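Esperanza Arrieta
A thread on keeping bread, as I said I would do one. It's mostly about plain loaves with a proper crust. Sliced bread in a bag looks after itself for longer and I don't have much to say on it.

Staling and drying out are two separate things. A loaf can go stale in a sealed bag with all its water still in it. The starch firms up as it cools and carries on firming up for days. Drying out comes on top of that, if you leave it in the open.

The fridge is the worst place for it. Starch firms up fastest at fridge temperature. A loaf kept in the fridge overnight will feel older than one left on the side for a couple of days. It does slow mould, so I can see why people do it in July.

The freezer is fine. It goes through the bad temperatures quickly and then everything more or less stops.

Let the loaf cool right down before it goes in anything. I mean all the way, to the middle. If you bake in the evening, leave it on the rack overnight with a cloth over it. Wrap it warm and you get a leathery crust and a wet patch underneath, and the mould starts in the wet patch.

What I bake most weeks, for reference: 300 g strong white flour, a teacup of rye, 300 ml water, 7 g salt, and a spoon of starter if it's awake or a pinch of dried yeast if it isn't. The last one weighed 644 g out of the oven.

The rye matters for keeping. It holds on to water. Even a small amount gives you an extra day. An all-white loaf made the same way is past its best by the second morning in my kitchen.

Sourdough keeps longer than a yeasted loaf too. The acid holds off the mould for a bit. It still goes firm, just later.

Fat helps as well, which is how milk loaves and brioche get away with sitting in a bag all week. I don't put any in an ordinary loaf. A spoon of olive oil won't hurt if you like it.

Now containers. I grew up with a drawer. My grandmother's in Lasia had a sliding tin lid and it smelled of old crumbs, and the bread did very well in there. The lid didn't fit tightly and I think that was the point.

What you want is something that lets a little air through. A paper bag inside a bread bin is good. A linen bag inside a bread bin is good. Either one with no bin is only good for a day.

I had a Volberg bin for years, the enamel one with the rubber seal. Handsome thing. Everything in it went mouldy. I pulled the seal off in the end and it's been fine since.

Wipe the bin out every week. Vinegar on a cloth, then leave it open until it's dry. Crumbs in the corners carry mould from one loaf to the next and then people blame the baker.

Cut side down on the board is the old way and it works for a day. The crust does the job of the wrapping. I do this with whatever I'm eating now and keep the rest of the loaf in the bin.

Start cutting from the middle if you can put up with how it looks. Cut the loaf in half, take slices from the inside, then push the two cut faces together again. No face is left open to the air. My mother thinks it's a disgrace.
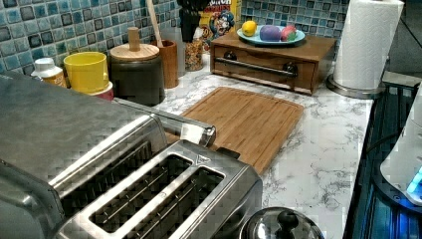 For freezing, slice first. You'll never saw through a frozen loaf safely and you don't want to thaw the whole lot for one breakfast. Put the slices in a bag, squeeze the air out, and separate them with baking paper if the bread is on the wet side. They go straight from the freezer to the toaster on a low setting, then once more on a normal one. Long slots like these are worth having if you bake round loaves. The middle slices never fit the short sort and you end up toasting one end, turning it round and toasting the other. Cut them no thicker than your finger or they'll scorch before the centre has caught up.

Don't leave bread in the freezer for months, though. It picks up smells and the crust starts to come away from the crumb. I try to be through a loaf in a month. I write the day on the bag in marker pen.

Reviving a whole loaf: run the crust under the cold tap for a second, quickly, not the cut side. Put it straight on the oven shelf, fairly hot, until the crust is crisp again. Ten minutes for a small one. Heating loosens the starch and the crumb goes soft.

You get to do that once. By evening it will be harder than it was before you started. So only do it with a loaf you're going to finish.

Half a loaf: wrap the cut face in foil and leave the crust bare. Same oven.

The microwave makes bread soft for as long as it takes to sit down, and then it turns to rubber. I don't use it for this.

Someone asked about bought bread. The bakery in Cusura wraps everything in thin plastic while it's still a bit warm. I take it out when I get home and leave it on a rack for an hour before it goes in a paper bag. The crust never fully comes back but it's better.

Marras do theirs in paper and sell yesterday's at half price from opening. Yesterday's big rye is a better buy than today's. Rye wants a day before you cut it anyway – it's gummy if you go in early.

On mould. If there's a spot on it, I throw the loaf out. I used to cut round it like everybody else. Bread is full of holes and the threads go further in than the bit you can see. Hard cheese you can trim. Bread you can't.

White dust on the crust is usually flour. If it rubs off dry it's flour. If it's fuzzy or has any green or blue to it, it isn't.

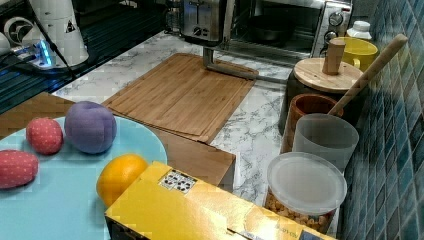
Last edited: Sunday, March 11, 2018

Adding a bit on using up the old stuff, after a few of you asked.

Crumbs: dry the slices in a low oven until they snap, then crush them in a bag with a rolling pin. They have to be dry right through or the jar goes off. A clean jar with a lid, in the cupboard. Mine last until I've used them and I've never had to find out how long.

Soft crumbs are a different thing. Grate two-day-old bread and freeze it in a box. You can take a handful out at a time. Good for meatballs and for the top of a fish pie.

Bread soup: garlic in plenty of oil, paprika off the heat so it doesn't burn, stock, then torn stale bread. Leave it alone for twenty minutes. Egg in at the end if you want one. It needs bread that's properly hard. Fresh bread turns to paste.

Croutons: tear, don't cut. The ragged edges take the oil better. Salt before the oven.

Bread and butter pudding wants two-day-old slices and a good long soak before it's baked. Half an hour at least. Most of the dry ones I've eaten were put in too soon.

Pigeons and ducks don't need it. If you've got more than you can eat, bake a smaller loaf.

Correction to the post on linen bags: I said in a reply to wash them with softener. Please don't. Plain hot wash, no softener, dry it outdoors if you can. The softener gets into the crust and you can taste it.

Also for the person who wanted to know about baguettes: eat them the same day. I've tried everything above on a baguette and the only thing that helped at all was the freezer, in the first hour after it had cooled.

I'll do flour storage next, weevils included.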